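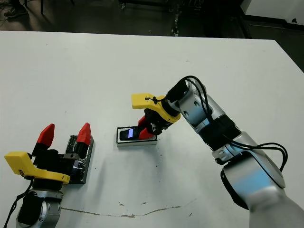 Attachment 1: phone in the white tray, screen lit

Ticket 1304 – Phone won't sit flat in tray
Opened by: Analyn Dela Peña, Stostthorpe office
Assigned to: Jummai Nnaji
Priority: Low (requester selected "Critical")

26 June 2025, Analyn:
The front desk phone rocks in its tray every time I tap it. It has already dialed the loading dock twice. The dock would like this to stop. Tray is the Hemov one we ordered in May.

Jummai:
Is the phone still in its case?

Analyn:
Yes. The case is staying on. You have met this phone's users.

Jummai:
Please take it off for one test. Put the phone in lengthwise, press both ends, then tell me which end lifts.

Analyn:
Neither. It sits flat without the case. I am not thrilled about where this is heading.

Jummai:
The tray is made for a bare phone. Stores has a thinner case, part 979, and I can send one over. There is also a packaged item on your table I don't recognize. Photo?

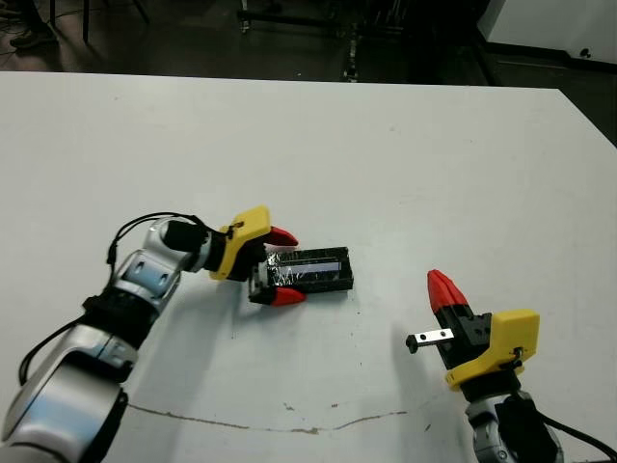 Attachment 2: black item, clear wrap, white label along the top

Analyn:
Can't read the label from here and didn't want to open it. I assumed it was yours.

Jummai:
Not mine. Leave it wrapped and I'll ask Stores. Part 979 goes out with the next delivery.

Analyn:
Fine. Phone is back in its old case and rocking. I have warned the dock.

Status: Waiting on part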